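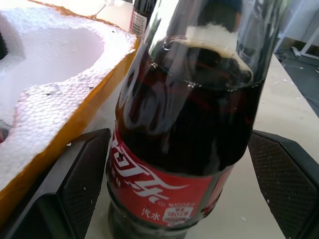 Cola mit chinesischem Etikett, Angabe in Kilojoule je 100 ml

Flaschen in der Schaumkiste verschicken – reicht das?

lallotport65
Moin, ich sammle Colaflaschen mit fremdsprachigen Etiketten, gefüllt und ungeöffnet. Auf der hier steht in Weiß 汽水, also Limonade bzw. Sprudel. Jetzt will ich sechs Stück im Tausch nach Kuvelska schicken, an Lempi Tuominen, die manche hier noch aus dem alten Forum kennen. Als Verpackung habe ich eine weiße Schaumkiste mit geformten Fächern. Umkarton wäre doppelwellig. Geht das so durch den Paketdienst oder muss da noch was drum?

deckelheber
Wie hoch stehen die Flaschen über den Rand? Das ist bei den Kisten immer der Knackpunkt. Unten sitzt alles, oben wackeln die Hälse.

lallotport65
Der Hals steht frei. Bild dazu:
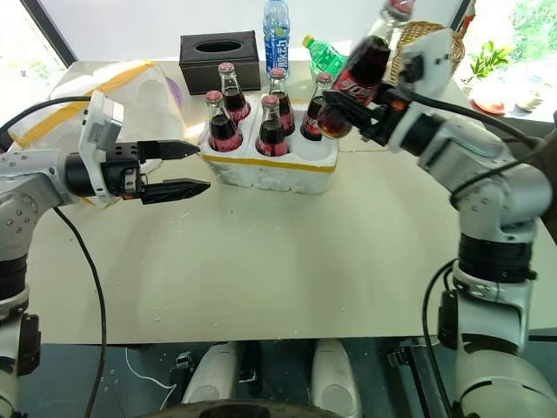
Fünf stehen drin, vorne rechts ist noch ein Fach frei

Das Klebeband am oberen Rand ist gelborange, mit dem habe ich auch das andere Schaumteil beklebt.

deckelheber
Das Teil links mit den runden Mulden, ist das der Deckel? Wenn die Mulden über die Kappen passen, würde ich es aufsetzen und einmal rundherum verkleben. Dann Karton, Boden und Deckel gepolstert, fertig.

Pfandbon
Sehe ich anders. Schaum auf Schaum hält im Stand, aber ein Paket fällt auch mal auf die Ecke. Ich hatte letzten November eine Sendung von Flurow, da waren die Flaschen genauso verpackt, und zwei waren hin. Der Rest klebte entsprechend. Seitdem kommt bei mir jede Flasche zuerst in einen dichten Beutel.

kistenwart
Flurow packt aber auch alles in einwellige Kartons. Das kannst du nicht der Schaumkiste anlasten. Ich habe seit 2 Jahren keinen Bruch, immer mit Fächern und ohne Beutel.

Pfandbon
Und wie viele Pakete waren das?

kistenwart
61, ich führe eine Liste. Davon die meisten allerdings innerhalb vom Land.

Pfandbon
Eben. Nach Kuvelska wird mindestens dreimal umgeladen.

etikett_ost
Unabhängig vom Bruch: Denkt an die Etiketten. In engen Fächern scheuert die Kante am Papier, und beim Tauschen zählt nun mal das Etikett. Ich lege um jede Flasche einen Streifen Seidenpapier — kein Zeitungspapier, das färbt ab. Trịnh verkauft auch Netzschläuche dafür, die gehen ebenfalls, sind mir aber zu teuer.

lallotport65
Seidenpapier habe ich da. Beutel müsste ich kaufen. Passen die Flaschen mit Beutel überhaupt noch in die Fächer?

Pfandbon
Wenn du die Luft rausdrückst, ja. Nimm dünne.

deckelheber
Oder einen großen Sack um die ganze Kiste, dann bleiben zumindest die anderen Pakete trocken. Mache ich so, dauert eine Minute.

etikett_ost
Der Sack schützt aber nur die anderen Pakete. Wenn innen eine bricht, sind deine Etiketten trotzdem durch.

kistenwart
Wie groß ist der Umkarton innen? Rund 258 mm Breite sind bei meiner Sechserkiste zu knapp, da bleibt seitlich nichts für Polster.

lallotport65
Messe ich heute Abend nach. Ich nehme dann wohl Seidenpapier, dünne Beutel und das Schaumteil obendrauf. Lempi schreibt gerade, sie hätte die Flaschen lieber liegend verschickt.

Pfandbon
Bloß nicht liegend.

kistenwart
Liegend oder stehend ist egal, im Lieferwagen dreht das sowieso jeder, wie es passt. Schreib mal, wie es angekommen ist.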